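Ticket 214 – air brake valve line, Clurstead plant
Status: open, waiting on supplier

Morning all! Picking this one up again from the night shift. The leak tester on the Jermont valve line is still failing good parts, 21 of them by the six o'clock changeover, and every one passed when I put it on the old bench rig afterwards. So I'm fairly sure it's the tester and the valves are fine.

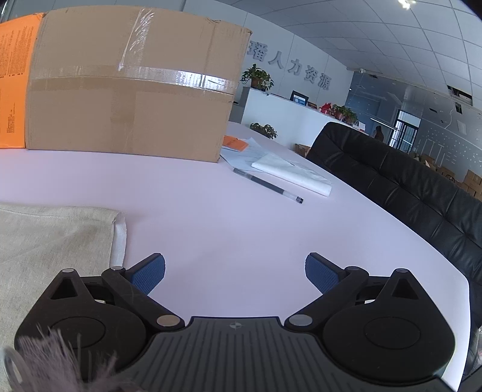
Blue grip pads, fingers open.

Tried so far: new seals on the test head (no change), new air hose from the Groninia regulator (no change), and a full restart, which got us 13 clean passes in a row before the faults came back. I got quite excited for a minute there!

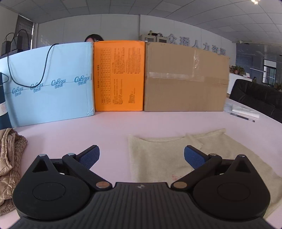 The fault code is 162 every time, and the Ghauri manual only says "pressure unstable", thanks very much. I did wonder about bits getting into the head, so I've asked for the cleaning cloths to be kept well clear of it. A knitted one like the beige one on the pink tabletop would shed fluff, I'd have thought, and the seals on this head are tiny. Wiped it all out anyway – still 162.

Next I swapped the pressure sensor with the one from the spare head, and the fault seems to have moved with it. 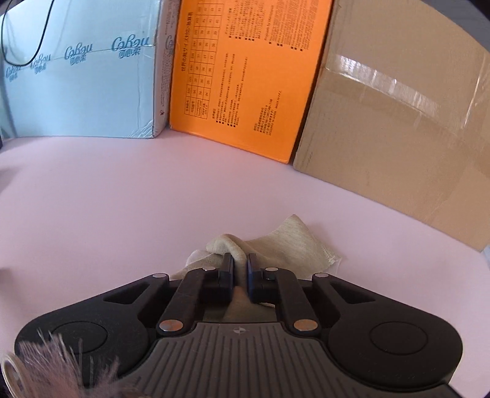 I want to run it through one more shift before I say that for certain, but I've asked Ghauri for a replacement in the meantime. Please don't put the old sensor back in the spares drawer, I've taped it up and marked it. Leaving the ticket open until the new one arrives.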